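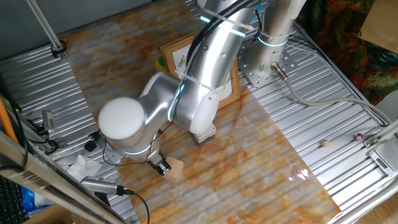
Marble pattern, gloss finish

Joly Marble Contact Paper by Tereck

A self-adhesive covering for shelves, tabletops, drawer bottoms and craft surfaces. It has a printed marble pattern under a gloss top layer. Sold by the roll and cut with ordinary scissors or a utility knife.

Wash the surface with dish soap, rinse, and let it dry overnight. Peel back a few inches of backing, line up one edge, and smooth from the middle outward with a dry cloth. Prick any bubbles with a pin. Do not apply over fresh paint.

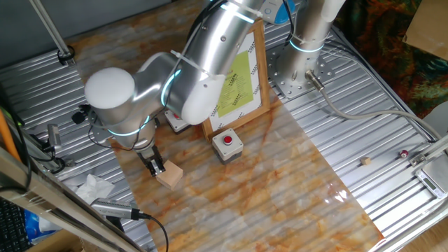 Orange-brown veining on beige

Wipe clean with a damp sponge. Scouring powder will dull the gloss. Use a trivet under hot pans.

To remove, warm one corner with a hair dryer on low and pull back slowly. Leftover adhesive comes off with rubbing alcohol.

Pack of 4 rolls: item 800
Carton for shops: item 2000
Ships from our Orport warehouse. Cut rolls cannot be returned.

Customer comments

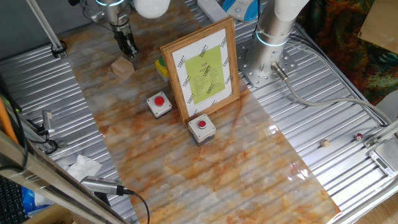
Clundlow: Put this on my pantry shelves in October and the corners are still down. The backing is hard to start, so I used a bit of tape to pull it. Would buy again, but I wish it came in matte.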